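Play food

Play food is a class of toy that reproduces ingredients, prepared dishes and packaged groceries at full or reduced size. It is used mainly in pretend cooking, shop play and early language teaching. The term covers single molded pieces, pieces that separate and rejoin, and layered dishes supplied as sets. Toy kitchens, stoves and cash registers are usually treated as a separate category, although they are often sold together with play food.

History

Miniature food made of painted plaster, wax and pressed paper was fitted to dollhouses in several parts of Europe well before it was sold as a toy in its own right. Such pieces were commonly glued to their plates and were intended for display. Turned wooden fruit, sized for the hand, came later and was sold by general toy dealers alongside scales and market stalls.

The spread of plastic molding after the Second World War changed both the price and the range of the product. Thin hollow shapes could be made in large numbers, and makers added items that were hard to turn on a lathe, such as leaf vegetables, sliced meats and fried eggs. Layered dishes, among them the hamburger, the sandwich and the pizza, became common as sets because each layer could be sold as a separate part with its own color.

Materials

Rigid plastic is used for hollow fruit, bottles and cans. It holds fine surface detail but dents or splits at the seam when stepped on. Softer plastics and rubber compounds are used for flexible items, including leaves and slices. Wood remains in use for items with simple outlines, and is usually finished with a water-based paint or stain. Felt and knitted yarn are used in home-made sets and in a small number of commercial ones.

Color is applied in two ways. In the first, pigment is mixed into the material before molding, so that scratches do not show. In the second, paint is sprayed or printed on the finished surface. The second method allows grill marks, seeds and crusts to be shown in a contrasting shade, but the paint wears first at the edges, where pieces rub against each other in storage.

Construction of layered sets

A layered set is designed so that its parts can be stacked in any order. Flat parts such as tomato and cheese slices give a stable base for the next layer. Leaf parts are less stable, as the ruffled edge that makes them recognizable also lifts whatever is placed on them. Some makers deal with this by flattening the center of the leaf and keeping the ruffle to the rim. Patties are generally given a rough surface, which adds friction and sets them apart by touch from the smoother bread parts. 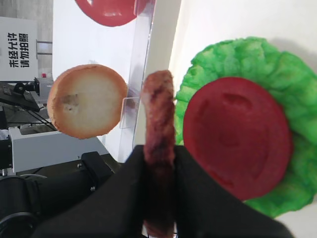
Joined and cuttable types

Cuttable play food is divided into two or more sections held together by hook-and-loop patches, magnets or pegs. A blunt toy knife is pressed into the joint and the sections come apart. Hook-and-loop patches are the cheapest method and give a tearing sound that is often mentioned in catalogs as a feature. They collect lint and lose grip with use. The Graturdale catalog of April 2,000-piece school lots listed replacement patches as a separate item. Magnetic joints last longer, but their use is restricted by rules on small magnets, and the magnet must be fully enclosed.

Scale

Most play food is made below life size, and scale is rarely consistent within a set. A toy strawberry may be larger than a real one while the pineapple next to it is a fraction of its true size. The reason is practical - every piece must suit a child's hand and must also be too large to swallow. Collectors distinguish hand scale from dollhouse scale, the latter being unsuitable for young children.

Use in teaching

Preschools use play food to teach sorting, names of foods and simple trade. A printed guide by Yurii Kushnir, issued by the Pasichnyk teaching supply house, recommends that pieces be introduced by meal and not by color, on the grounds that children recall a word more readily when it belongs to a familiar routine. The guide lists 220 food words with matching activities. Speech therapists use similar sets for naming practice and for two-step instructions.

Cleaning and storage

Solid plastic pieces can be washed in warm water with dish soap. Hollow pieces with a vent hole should be wiped instead, as water trapped inside is slow to dry and may allow mold to grow. Wooden pieces are wiped with a damp cloth and dried at once. Open bins with low sides reduce abrasion, while deep boxes tend to crush leaf shapes at the bottom.

Collecting

Older sets are collected chiefly for their packaging. Dekitz market boxes with intact lids are sought after, as are the Muder grocery series, of which roughly 400 complete examples are recorded by collectors. Loose pieces have little resale value.

See also

Toy kitchen
Dollhouse miniature
Food model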